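Opinião

O simulador merece um lugar à mesa do controlo

Passei boa parte de janeiro a olhar para botões rotativos que não existem. São pretos, redondos, têm um risco claro a indicar a posição e uma coroa de tracinhos à volta, e vivem dentro de um motor de física que corre numa máquina debaixo da minha secretária. Nunca me diverti tanto a trabalhar em software de controlo, e quero defender aqui uma ideia que há uns anos me faria torcer o nariz: o teste mais exigente que podemos dar a uma pilha de manipulação é pedir-lhe que rode um botão pequeno no meio de muitos outros, em simulação, antes de lhe deixarmos tocar seja no que for.
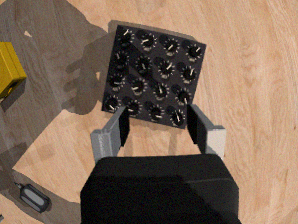

Por Liv Aasen
Publicado a 3 de maio de 2023
Secção: Software e Controlo

Quem vem de fora costuma achar que o difícil é agarrar coisas. Agarrar um bloco em cima de uma mesa é, hoje, um exercício de primeira semana. O bloco perdoa quase tudo: chegamos um pouco ao lado, os dedos fecham, o bloco desliza e fica centrado. Um botão fixo a um painel não desliza para lado nenhum. Se o eixo da pinça não coincide com o eixo do botão, a rotação transforma-se numa órbita, a órbita transforma-se em força lateral, e a força lateral vai parar a algum sítio. No mundo físico vai parar ao potenciómetro, ou ao redutor do punho, ou à conta da oficina.

E depois há os vizinhos. Numa grelha de quatro por quatro, cada botão do interior tem outros de todos os lados, e a abertura dos dedos passa a ser uma variável de planeamento a sério. O planeador que usamos no projeto Climbridge tratava a abertura como um valor fixo, escolhido à partida e esquecido num ficheiro de configuração. Funcionou durante meses, com objetos soltos. No primeiro dia em que lhe demos um painel cheio, recusou metade das posições por colisão e aceitou outras em que os dedos entravam abertos de mais e empurravam o botão do lado. Tinha razão segundo as suas próprias regras. As regras é que eram pobres.

A correção foi bonita, e é dela que gosto mais de falar (os meus colegas já fogem quando começo). Passámos a planear a abertura juntamente com a pose, como mais um grau de liberdade, com um custo que cresce quando as pontas se aproximam do que não devem tocar. São poucas linhas de código. O espaço de busca cresce, claro, mas o otimizador arranca de uma solução razoável e converge depressa. De repente o braço começou a fazer uma coisa que ninguém lhe tinha programado explicitamente: a aproximar-se quase fechado, a abrir só o necessário junto ao topo do botão e a descer. Fiquei parada a ver aquilo repetir-se com um sorriso parvo na cara!

A perceção é outra história, e aqui o simulador ajudou-nos de uma maneira que eu não esperava. Botões pretos sobre um painel quase preto são um pesadelo para qualquer método que dependa de contraste. O corpo do botão confunde-se com a sua própria sombra, e a segmentação devolve uma mancha alongada cujo centro não é o centro de coisa nenhuma. A nossa primeira estimativa de ângulo vinha precisamente daí, do eixo maior da mancha, e portanto media sobretudo a direção da luz. Rodávamos a luz no simulador e o botão "rodava" com ela. Num laboratório com iluminação fixa teríamos levado muito tempo a perceber isto, porque o erro seria sempre o mesmo e alguém acabaria por o corrigir com uma constante.

Agora procuramos o risco claro e a coroa de tracinhos, cada um por seu caminho, e só aceitamos a leitura quando os dois concordam. Quando discordam, o sistema diz que não sabe. Parece pouco, mas foi a mudança que mais melhorou o comportamento do conjunto. Um módulo de perceção que sabe dizer "não sei" permite ao planeador fazer alguma coisa útil com essa informação: recuar, mudar de ângulo, olhar outra vez. Um módulo que responde sempre com um número obriga toda a gente a jusante a adivinhar quando é que o número presta.

Na última campanha corremos 300 episódios com a luz, a posição e a orientação do painel sorteadas, e 293 terminaram com o botão pedido dentro da tolerância, sem contacto com os restantes. Fico contente com isto, como é óbvio. Mas os outros sete ensinaram-me mais. Três vieram do mesmo defeito, um salto de fase quando o ponteiro atravessava a descontinuidade da representação angular. É um erro de manual, daqueles que se mostram aos estagiários com ar de superioridade, e estava no meu código. Os restantes eram casos em que a pinça tapava o próprio botão que devia ler.

Esse último problema é o que me entusiasma mais neste momento. No instante em que a informação visual mais falta faz, com as pontas a milímetros do contacto, a ferramenta está à frente dela. Não há câmara ideal. Se a pomos no punho, os dedos atravessam-se no caminho; se a pomos de lado, atravessa-se o braço. O que se pode fazer é guardar o que se viu antes da aproximação, propagar essa estimativa com o modelo cinemático e confiar no que resta visível do painel para a corrigir. Os botões vizinhos, que no planeamento são um estorvo, tornam-se aqui preciosos: mesmo com o alvo escondido, a grelha diz-nos onde ele tem de estar.

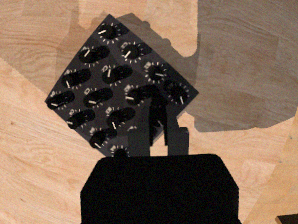

Marit Strand leu um rascunho deste texto e respondeu-me, sem rodeios, que eu estava a confundir a dificuldade do problema com a qualidade do simulador. O atrito de um botão verdadeiro, argumentou, muda ao longo do curso, tem folga, tem encravamentos, por vezes tem cliques, e nenhum destes fenómenos aparece num modelo de junta com um coeficiente escolhido para não dar chatices. Um controlador que passa em simulação provou que sabe geometria. Sobre contacto, na opinião dela, não provou quase nada, e 293 episódios bem-sucedidos podem até ser perigosos se derem à equipa uma confiança que os números não sustentam.

Concordo com mais disto do que gostaria. O nosso modelo de junta era mesmo assim, um coeficiente único que alguém copiou de outro projeto. Depois da conversa acrescentámos folga e uma fricção dependente do ângulo, e a taxa de sucesso desceu. Ainda não sei quanto da descida se deve à física e quanto a ganhos mal afinados, e prefiro não publicar números antes de perceber isso.

Onde não a acompanho é na conclusão. A geometria não é a parte fácil que se despacha antes do trabalho sério. Na minha experiência, a maior parte das falhas que atribuímos ao contacto começa bem antes dele: um referencial trocado, uma calibração velha, um carimbo temporal que chega atrasado. No simulador conheço a verdade de todas estas coisas. Posso injetar 40 milissegundos de atraso na imagem e ver exatamente em que ponto a malha de controlo começa a oscilar. Posso desligar o atraso e confirmar que a oscilação desaparece. Quando passamos para o braço físico, levamos uma lista curta de suspeitos, e o contacto pode então ser estudado sem ter a culpa de tudo.

Há ainda um argumento de ferramentas, menos glamoroso. Desde que ligámos a cena do painel à integração contínua, cada alteração ao planeador é avaliada contra ela durante a noite. Usamos o Humis para sortear as cenas e o Bondport para guardar os registos, e ambos têm os seus caprichos - o Bondport, em particular, tem opiniões muito próprias sobre fusos horários - mas de manhã há um relatório, com a semente de cada episódio falhado. Clico na semente e vejo a falha repetir-se, sempre igual. Quem já tentou reproduzir num braço físico um erro que aparece uma vez por semana sabe o luxo que isto representa.

Tenho ouvido, sobretudo a quem chega agora à área, que todo este planeamento explícito está condenado e que uma política treinada de ponta a ponta há de aprender a rodar botões sozinha. Talvez aprenda. Estou até bastante curiosa, e temos uma a treinar na mesma cena. Mas também essa política vai precisar de ser avaliada, e a avaliação vai precisar de uma tarefa em que um erro pequeno tenha consequências visíveis. Rodar o botão certo até ao ângulo certo, deixando os outros quietos, mede-se com uma subtração. Não é preciso um júri para decidir se correu bem. Gostava que mais equipas publicassem resultados em tarefas assim, com as sementes incluídas e as falhas à vista.

O passo seguinte, para nós, é levar a malha para o braço do laboratório Myklebust, com um painel verdadeiro e um limite de binário muito conservador. A Marit já pediu para escolher os botões, e suspeito que vá trazer os piores que encontrar. Entretanto, o tratamento da descontinuidade angular está corrigido e tem testes próprios, e o modelo de folga fica disponível no repositório do Climbridge assim que eu acabar de documentar os parâmetros.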